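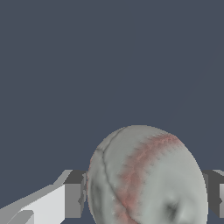

Girkis cider house gets its tasting room, opens Saturday

Finally. Girkis, the small cider maker out on Dirura Road, got the last sign-off on its tasting room this week and will open the doors Saturday at noon. Owner Nandini Ramasamy confirmed it by phone while unloading glassware.

"We thought spring, then we thought early summer," she said. "The drains held us up. Everything else was ready."

Pours come in flights of four for $22, or by the glass. Three dry ciders to start, one perry, and a barrel-aged batch made with fruit from the old Arsenault orchard. That last one is limited — 425 bottles, no more coming until next year's pressing. Expect it to go quick. Bottle sales are capped at two per person for the barrel-aged, no cap on the rest.

Cidermaker Josphat Nzioka came over from Platance Cellars, where he worked on the whites. He says the dry ciders are closer to a lean white wine than to the sweet stuff in cans, and he'd like people to drink them with food. Pork, hard cheese, fried fish. He's also pouring them a bit warmer then most places do. Straight out of the fridge you lose the apple, he says.

Bar seating is 21 and over. Families can use the patio, and there will be fresh juice for kids.

Not everybody on the road is happy. Neighbor Teodoro Policarpio still has concerns about cars parking along the ditch on weekends. Ramasamy says the gravel lot behind the press barn is open now and staff will be pointing drivers to it.

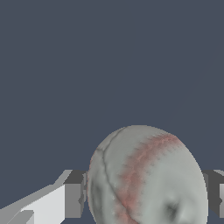
Food and classes

No kitchen yet. Zawadi Shemweta is bringing her flatbread truck for opening day and most weekends after that, weather allowing.

Beginner tasting classes start in July, taught by Junaid Jatoi, evenings at 6:30. How to smell, what tannin is, why some ciders taste like a barn and wether you should mind. Sign-up sheet at the bar — no online booking so far.

Regular hours are noon to 8, Thursday through Sunday.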